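Memomus: a corpus of notes people leave for each other

README, last touched in October

Memomus is a collection of 3,218 short household and workplace notes, typed up from the originals and lightly labeled. Fridge notes, notes on windshields, notes taped to the office microwave in a tone that would get a person thrown out of a dinner party. It was started by Bogdan Ostrowski, who had a shoebox of them, and is now looked after by Bogdan and Musa Babalola, who had the bad luck to ask what was in the shoebox.

What is in the files

notes.csv has one note per row: an id, the text, the place type (kitchen, car, stairwell, office, other), and a tone label. Line breaks in the original are kept as a slash. Underlining is marked with underscores, one pair per stroke of the pen. The record is 7 strokes, under the word "rinse".

tones.csv explains the tone labels. We began with a sensible set and then met the stairwell notes. "Polite" and "polite, but" are separate labels and should stay separate. Please stop sending us pull requests that merge them.

removed.txt lists the ids of 62 notes taken out after release, mostly love letters that had been filed under "other". The text is gone and we won't send it to you. 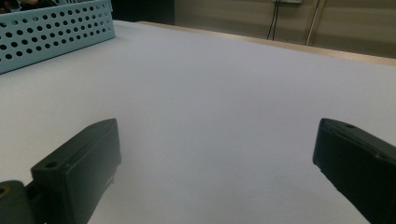 Typing up follows the same routine for every note. The original is read twice, typed once, and checked by whichever of us didn't type it. Spelling mistakes stay. Crossed-out words go in square brackets if legible, and as [xx] if the writer really meant it. Work on a smooth white tabletop like the one in the photo and faint pencil is easier to tell from dirt; Bogdan's kitchen table is dark oak, and the earliest rows have more [xx] in them than they should. We have redone the worst of these. Rows with a 1 in the "early" column are the ones still waiting, and they have been waiting a while.

Where the notes come from

Three sources. The shoebox. The lost-and-found drawer at Skandby, a shared office where people apparently communicate in no other way. And the Kalinowski building, whose tenants let us have everything pinned up in the laundry room over one long dispute concerning a sock.

Names, phone numbers and apartment numbers have been swapped for made-up ones. The sock is unchanged.

Known problems

The corpus leans heavily toward complaints. People who are happy about the dishes don't write it down.

55 notes are by the same hand, going by the handwriting and the feelings about recycling. They are flagged in the "author_group" column. Leave them out if you are counting anything to do with cardboard.

Sorting by date does nothing useful. Most notes say "today" or "AGAIN".

Loading

Any spreadsheet program will open the files. If the accents come out as soup, set the encoding to UTF-8. There used to be a loader script called Skamau, which Musa wrote in one evening and would prefer not to discuss. It still runs, with warnings.

License and contact

Free to use for research and teaching. Credit Memomus by name. Corrections go in the issue tracker — a row id and the proposed fix are enough. New notes are welcome if you have the writer's permission, or are the writer and have calmed down.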